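Kohlhase Bead Organizer, Large: A Review After One Winter

I own more beads than I have outfits to wear them with, and last February I decided the answer was to buy furniture for them. The Kohlhase is a stack of drawers that sits on a desk and promises to "tame any collection." Mine lived in boxes and tins, as it had for years.
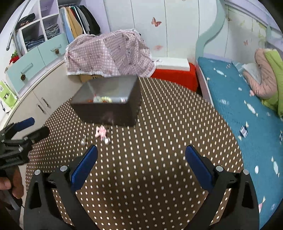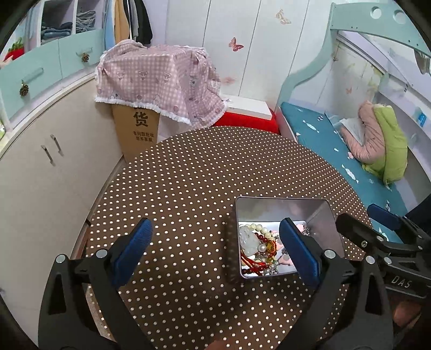 What you get

The unit arrives flat, in a carton about twice the size it needs to be. Inside are 12 drawers, a frame, a bag of screws and a folded sheet of drawings with no words on it. Each drawer is split into small square cells, 108 of them, for a grand total of 1,296. The box prints that number in very large type. I have never in my life needed to sort anything 1,296 ways, but I admit it got to me in the store.

You also get 4 rubber feet. Stick them on first. The drawings put them last, when the whole thing is upright and heavy and you are holding it with your chin.

Putting it together

Plan on an evening. The frame goes up without trouble until the back panel, which fits perfectly if you bought the other size. I sanded one corner and we came to terms. The screws are decent. The tiny wrench that comes with them is a joke, so use your own.

Sorting

I started with seed beads, by color, then by size, then by color again after I lost faith in my first idea of what counts as teal. The cells are deep enough for small stuff and the walls go all the way down, so nothing creeps next door. Tip one drawer, though, and you will be sorting it all over again with a teaspoon. I have done this twice. The second time I just labeled the drawer "Mixed" and moved on with my life.

Anything strung is another story. A finished necklace doesn't fit in a cell, and draping it over nine of them looks like an accident. Kohlhase sells an open drawer for this as an add-on. It costs nearly as much as a third of the cabinet, and it is a drawer with less in it.

Big pendants? No. The drawers are too shallow and will jam shut on anything chunky, then refuse to open until you slide a butter knife in. Keep your tins.

The lids

Every drawer has a clear lid that snaps on. They snap on beautifully. Getting them off takes the kind of force that launches beads, so I store mine under the bed, where they are very safe.

How it compares

I had a Rimel case before this, the folding kind with a handle. It holds 200 little jars and travels well, but the jars roll and the hinge gave up early. The Cikier tower a friend lent me spins, which is fun for a day. It also wobbles, and it wants the middle of the table all to itself.

Should you buy it?

For loose beads in quantity, yes, if you have a desk that stays put and you don't mind sanding. For a mixed bunch of necklaces, cords and odd treasures, skip it and get a couple of roomy boxes. I paid full price at Nosidar and saw it marked down a month later, so wait for the sale.

Three and a half stars. I took the half off for the wrench.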